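I have been through a fair number of table coverings over the years (old bedsheets, a vinyl cloth that cracked at the folds, one very sad shower curtain), so when my sister-in-law Corina Moser told me she was happy with her Amasholm felt table cover I ordered one the same evening, in the green. It has been on my big sorting table since September, and I think that's long enough to say something useful.

First the practical side. It arrives rolled instead of folded, bless them, so there were no creases to fight with. You lay it over the table, tuck the corners, and tighten the cord underneath. The instructions say 15 minutes. I took 19, but I did stop to answer the phone! The felt is thick enough that you don't feel the gap where the two halves of my table meet, and it has stayed flat ever since, which I can't say for the thinner Nallport cover I had before this one. That one crept toward me all day long like a cat wanting supper.

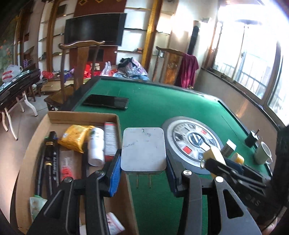
What I wanted most was a surface I could put anything down on without worrying. My table is where all the odds and ends of the house end up before they get sorted, and they are not a gentle bunch. A silver VW hubcap has been sitting on the felt lately, with a black tablet lying screen up on the same cloth, and I don't wince at either of them anymore. Small things behave nicely too. A little cap or a screw stays where you drop it, and you can pick it up without chasing it with a fingernail. And the quiet! My husband used to know from two rooms away when I was working. Now he has to come and look.

The color was a happy surprise. I was afraid of a pool hall, but against cream walls and wood it looks rather calm, and pale things show up on it beautifully, so I find what I'm after much faster.

Now the grumbles, because there are a few. Felt collects lint, and cardboard dust is the worst of it — I go over mine with a sticky roller every Friday and it still looks a bit gray by the middle of the week. It also isn't made for liquids. The maker says to blot and never rub, and with a mug nearby I've learned to be careful about where my elbow goes. Last, the cord lock is a flimsy bit of plastic, and mine snapped when I tightened it the second time. I wrote to the shop and a very kind Yichen Fu mailed me two new ones at no charge, so no hard feelings there.

Would I buy it again? Yes, and I've already measured the bench in the hall for the smaller size. I'd give it four stars out of five, and they can have the fifth when they fix that cord lock.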